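27 de agosto de 2022

Otra vez la celda. Samina insiste en que con la recalibración de ayer ya está, y yo no me lo creo. Llevamos 29 días con la misma canción: se ajusta el desfase, va bien una mañana, y luego la pinza vuelve a cerrar torcida. El manual de Lotov dedica 6 páginas al asunto y ninguna habla de los cables, que para mí son la mitad del problema -- van atados al antebrazo con bridas y tiran de la muñeca según la postura.
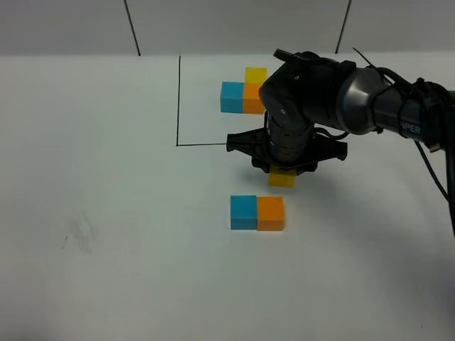

¿Cada cuánto hay que revisar el cero de la pinza?
Cada vez que se desmonten los dedos, y además una vez por semana aunque no se haya tocado nada.

Lo de una vez por semana lo puso Tanveer y me parece optimista. Hoy he vuelto a apretar los tornillos de la brida, he anotado el desfase en la libreta (parámetro 389, el de siempre) y he dejado la velocidad al 10 por ciento. Samina dice que así no se prueba nada. Puede ser. Prefiero ir lento a cambiar otro par de dedos, que Vonano tarda lo que tarda en mandarlos.
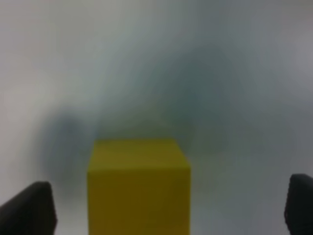

Cubo amarillo entre los dedos abiertos; más hueco a la derecha que a la izquierda.

Mirar el centrado otra vez antes de tocar el 389. Y pedir bridas.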